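Sorting a utensil drawer by container: an interview with Silvia Čierny

15 June 2024

Silvia Čierny sets up kitchens for shared houses and small catering firms. Her method starts with everything out on a table and a few open containers within reach. We spoke about bins, graters, knives and the usual errors.

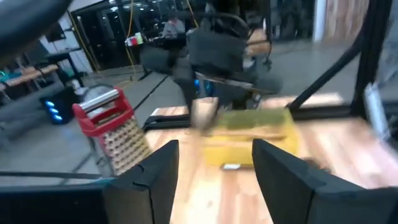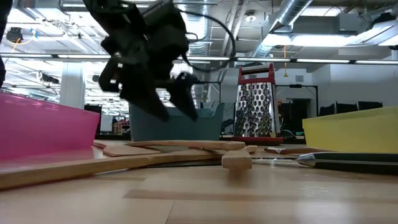
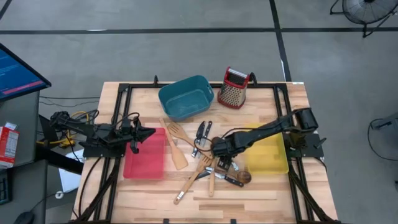
Wooden table and a box grater, from three views, with plastic containers in the second and third.

Why the pile comes first

Čierny does not sort from the drawer. "A drawer shows you the top layer," she said. "You pick out what you recognize and the rest stays where it was." She tips the contents onto a table and spreads them until most handles can be reached without moving another piece.

The surface matters to her mainly for noise and damage. She prefers wood to stone or steel – a knife that slides off the pile is less likely to chip. Butcher block is her first choice, provided it is oiled twice a year. She does hers in June and December.

The containers go down before the first utensil is moved. She uses a different color for each category and keeps the same colors in every kitchen a client runs. "People remember a color faster than they read a label. I still put the label on, for new staff."

Her records cover 33 kitchens. The largest, a canteen for a firm called Ornbridge, had 751 loose utensils in nine drawers. More than 300 were removed as duplicates or as damaged. Čierny said the figure was normal for a site of that size that had changed managers several times.

Wooden tools

Wooden spoons and spatulas are sorted by the shape of the working end. Length is ignored unless the drawer is shallow. Slotted turners go with the flat spatulas, as cooks look for them in the same place.

"I run a thumb along the edge," she said. "If it catches, sand it. If there is a crack that goes into the handle, throw it out. Water gets in and you can't dry it."

She is less strict about stains. Turmeric and tomato will color a spoon for good, and she sees no reason to replace it on that account. Joints are a different matter. Where a wooden handle meets a metal part, she looks for movement and for dark lines in the wood, and a loose fitting is set aside for repair.

Knives

Knives leave the pile before anything else. Čierny moves them one at a time, by the handle, to a rack or a guard. They are never dropped into a bin with other tools, even for a few minutes.

"The order is fixed. Knives, then anything with teeth, then the rest in whatever order you like."

The box grater

A box grater does not fit most drawers, and Čierny does not try to make it fit. She stands it upright beside the bins during the sort and stores it the same way, on an open shelf at elbow height. Laid on its side, it takes up more room and tends to collect small tools inside.

She brushes it from the inside out, under running water, and lets it dry standing. For the teeth, she holds a sheet of paper against the coarse face and pulls down. A clean cut means the grater stays.

Choosing bins

For the bins she has used two suppliers, Danko and Bisach, and has no strong view between them. Her requirements are a smooth inner wall, a rounded corner and a rim that can be gripped with one wet hand. Shallow trays suit flat tools. Deep bins suit ladles and whisks, stood with the heads up.

"Leave 2 inches free at the top of a tray," she said. "If it's full on the first day, it will be a pile again by the end of the month."

Her next job is a shared kitchen at Wonley, where the drawers have already been measured. The bins are on order.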